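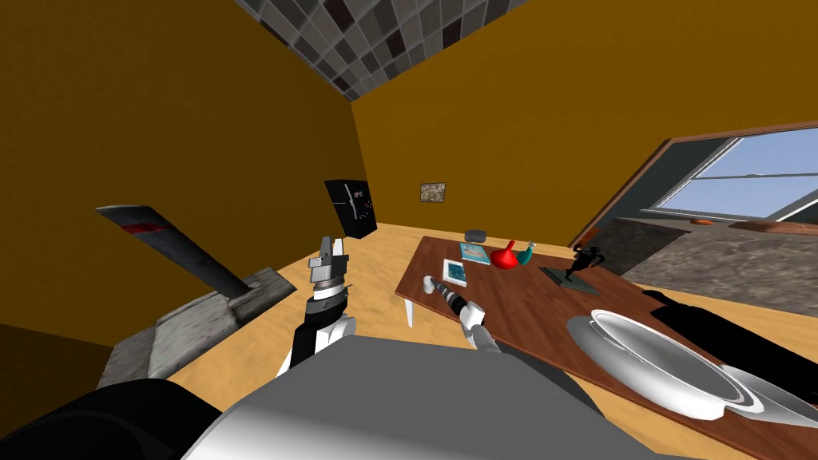 Figure 3. Simulated tabletop scene from the Clendale set, rendered from the robot's viewpoint. The view is rolled to one side. The right gripper is angled toward a small white cylindrical object and a book near the front left of the table.

4. Reporting Rules for Simulated Manipulation Scenes

4.1 Scope

The rules in this section apply to any scene that is used to report a success rate for a two-arm robot working at a table. They do not apply to scenes used only for training. We wrote them after trying to rerun older results from the Twal simulator and finding that many of them could not be repeated from the published text. In most cases the policy and the weights were available. What was missing was the state of the room: which objects were on the table, where the camera was, and what the second arm was doing while the first one worked.

The Clendale set holds 388 scenes. Of these, 214 are used for evaluation and are covered by the rules below. Figure 3 is typical of the evaluation scenes in that the table holds more objects than any one task needs.

4.2 Camera pose

Every report must give the full camera pose, including roll. Many papers give position and pitch only and let the reader assume a level horizon. In Figure 3 the strip of checkered ceiling runs diagonally across the top of the view, and a policy trained on level images may do worse on input of this kind. If roll is randomized, the range must be stated. If it is fixed, the value must be stated, even when it is zero.

Images must not be straightened before they are shown in a paper. The reader should see what the policy receives, at the same crop.

4.3 Object lists

Each scene file must list all objects within reach of either arm, along with the object the task refers to. Objects that take no part in the task are marked as distractors. Two cases need extra care.

The first is objects of the same class. There are two books on the table in Figure 3, a teal-covered one and a smaller one with a white border. An instruction such as "pick up the book" has two valid targets here, and a report that counts only one of them as correct must say so. We recommend that the instruction name the size or the cover color.

The second is objects that are partly out of view. The large white bowl at the front right is only partly visible. A task may use such an object, but the scene must carry the "partial" flag, and results for flagged scenes are reported in a separate row. Under the earlier Tratness guidelines these scenes were dropped from the totals, which made it hard to compare one release with the next.

Items off the table are listed too if an arm could touch them during a normal reach. Floor objects such as the long gray slab on the left of Figure 3 are entered with their pose and marked as fixed or movable. Wall items and windows are treated as background and need no entry.

4.4 The idle arm

A task that uses one arm still has to define the pose of the other. In Figure 3 the right arm reaches over the table edge, while the left is held in the air above the floor with its fingers pointing up. Either arm can block the camera or strike an object, so both joint states are logged at every step. Contact between the idle arm and any object ends the trial and is scored as a failure – there is no partial credit, even if the target object reaches its goal.

4.5 Trials and seeds

Each task is run for 100 trials with the seeds supplied in the scene file. Seeds may not be skipped. If the simulator crashes, the trial is rerun once with the same seed, and a second crash counts as a failure. Groups that cannot run the full number because of compute limits may report 75 trials, using the first 75 seeds in order, and must state this in the table caption.

Success rates are given per task before any average is shown. Averages across tasks with different trial counts are not allowed.

4.6 Labeling of rendered images

All figures taken from a simulator are labeled as simulated in the caption. We ask for this even where it seems plain from the rendering, as figures are often copied into slides and surveys without the text around them. The Trirkadmont checklist already requires a similar label for video, and we use its wording with no changes. Results from simulated and physical trials go in separate tables. Section 5 describes how the rules were applied to four existing policies.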